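Refinishing the big table in the lecture theatre
Forum > Timber and Finishes > Show and tell

arerbench
Dec 19, 2023
Finally got to see the Lidcombe table with its new polish and I'm rapt! Dark brown timber, angled corners, and the colour is gorgeous against the tiers. Booklets were already all over it, good to see it getting used.

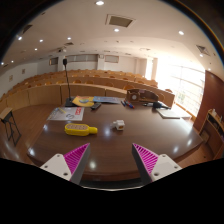 Arsalan Jatoi reckons satin would've been the smarter choice, as a gloss that strong throws every ceiling light back at the people in the seats.

arerbench
Fair point about the glare, but the depth of colour! I'd take it any day.

Ingeborg_Imhof
With Arsalan on this one. We went satin at Orakzai in October and it still glows. Sanded to 352, lovely to touch.

arerbench
352?? Do you mean 320?

Ingeborg_Imhof
Ha, yes, 320. Started at 100.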